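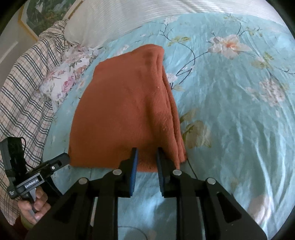

Figure 3. A folded terry towel on a patterned bed sheet. The layered edges run down the right side, and the lower left corner is uneven.

4.2 What counts as folded?

I came to this part of the study thinking towels would be the easy bit. Shirts have sleeves, fitted sheets have those wretched elasticated corners, but a towel is a rectangle and everyone knows what to do with a rectangle! Then Lieselotte Rothe and I sat down one Saturday to sort our towel folds into "finished" and "unfinished", and by lunchtime we had agreed on very little.

Take the rust-orange one in Figure 3. I'd call it finished. It's a stack, more or less rectangular, and I would put it in my own airing cupboard without a second thought. Lieselotte wouldn't. She pointed to the top end, which is bunched and a bit rounded, and to the way the whole thing gets wider towards the bottom. There's also the little step at the lower left, where one layer hangs past another (she grew up in a house where that meant starting again). We both liked the right-hand side, with its parallel ridges, and we both ignored the lint.

So we asked other people. The 14 households in Breserville who took part in our interviews gave us all sorts of answers, and hardly any of them mentioned corners. What they talked about was the shelf. A towel was folded if it fitted where it was going and didn't slide off the pile. One man kept his towels in a deep drawer and rolled them, and was rather put out when I asked whether rolling counted as folding.

Terry cloth makes all of this harder to judge, I should say. The loops give the surface a fuzzy look and soften every edge, so a crease that would be sharp in a pillowcase turns into a gentle bump. Maksym Onyshchenko, who had coded the pillowcases from Rusholm before he joined us, found he had to loosen his rules quite a lot when he moved on to the towels.

In the end we gave up on a single yes or no and used 3 grades: loose, shelf-ready and squared. Figure 3 went down as shelf-ready, with Lieselotte's objection written in the margin. Of the 208 towel folds we graded, the ones we argued over longest nearly all sat on the line between shelf-ready and squared, and I've kept our notes on those for Section 5, where the bed linen causes the same trouble all over again.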